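News from the workshop

We've had a lovely busy month, and the job I most wanted to tell you about is the stove we fitted for Mr Masilela in Oltum. Marthinus had been living with a draughty open grate since he moved in, and he came to us in September with a very clear idea of what he wanted (a small wood burner, nothing showy) and no idea at all whether his chimney would take one. 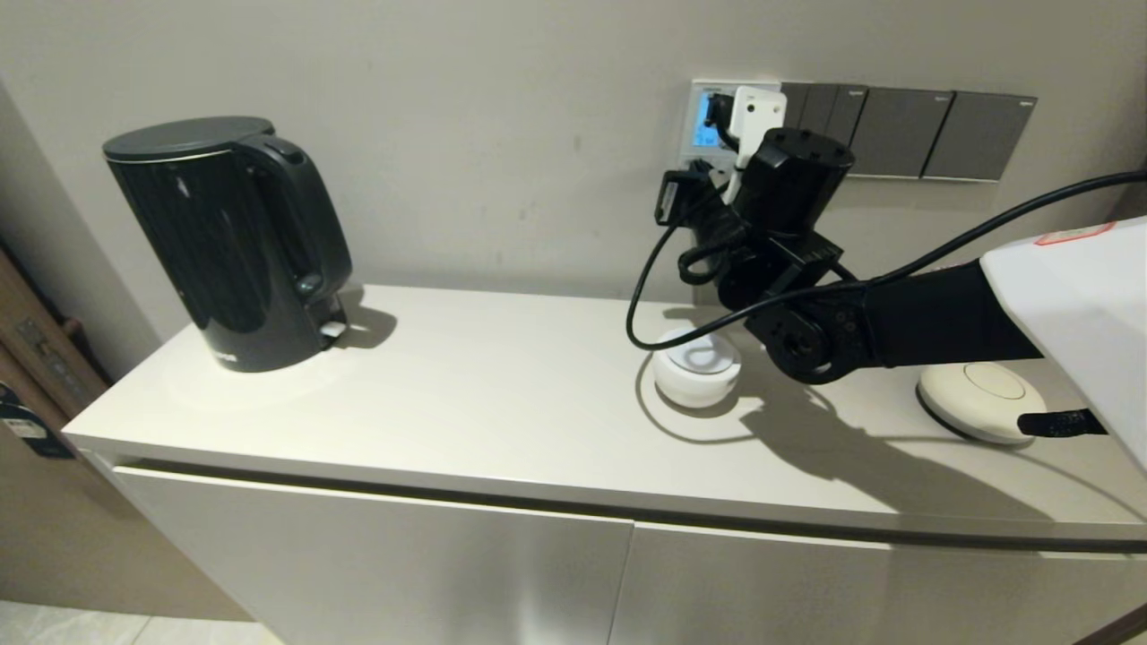
The flue needed a new liner from top to bottom, so Cele went up on the roof while I cleared out the old fireback and widened the opening to 1530 mm. We laid a slate hearth, 50 mm thick, and let it settle properly before the stove went anywhere near it - I do like to take my time over that part!

Marthinus tells us the cat has already claimed the hearth. If you'd like your own chimney looked at before the cold sets in, do give us a ring at Groto. Surveys are free until the 31st.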